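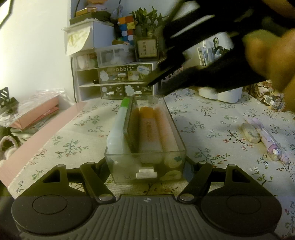
Tiroir transparent à vider et à trier, entre les mâchoires d'une pince tenue à la main.

Évaluer une pince sur le rangement d'un bureau : mode opératoire
Mis à jour le 26 février 2022

La présente fiche s'adresse aux ateliers partenaires du programme Trandska. Elle décrit la conduite d'un essai de rangement domestique et la manière d'en consigner le résultat. La question posée est simple : une machine peut-elle, à ce jour, remettre en ordre un plan de travail ordinaire sans assistance ? La réponse du site de Drullusby reste négative pour la tâche complète, et nuancée pour chacun des gestes qui la composent.

1. Préparation du poste
Conserver la nappe et les objets habituels du lieu. Un plateau nu fausse l'évaluation. Relever la position du tiroir, puis dresser la liste de son contenu. Les récipients translucides doivent y figurer séparément – leur détection demeure la première cause d'échec.

2. Découpage de la tâche
Décomposer le rangement en gestes élémentaires : approcher, saisir, soulever, déposer, relâcher. Chaque geste reçoit sa propre note. Une prise réussie suivie d'une dépose hors zone est consignée comme un échec de dépose.

3. Exécution
Effectuer une première série à la main, puis confier la même séquence au bras automatique. La campagne de juillet comptait 1 093 saisies, toutes notées selon la grille Lefèvre. Interrompre l'essai si un objet fragile glisse de plus de la moitié de sa longueur.
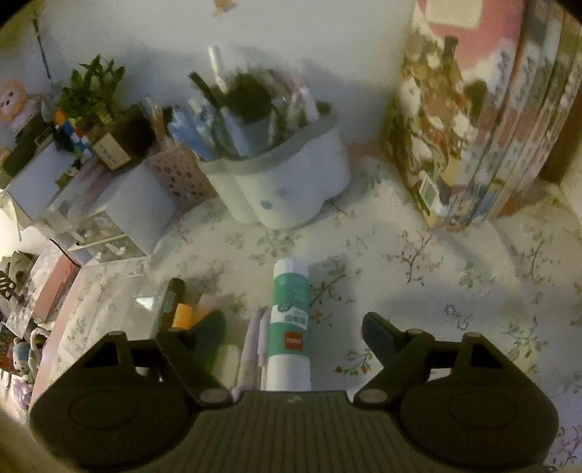
Les consommables souples constituent la catégorie la plus délicate du protocole. Leur forme varie sous la pression et leur emballage modifie l'adhérence des doigts. Un rouleau de sacs blancs ceint d'une étiquette en papier, couché dans le sens de la pince, se prête à une prise latérale ; le sachet plat posé contre lui sera traité dans un second temps, par un bord dégagé. Noter tout déplacement involontaire de l'objet voisin.

4. Consignation
Reporter les notes dans le registre Wisa, geste par geste, et joindre les observations de l'opérateur. Les séries incomplètes sont conservées avec la mention « interrompue ».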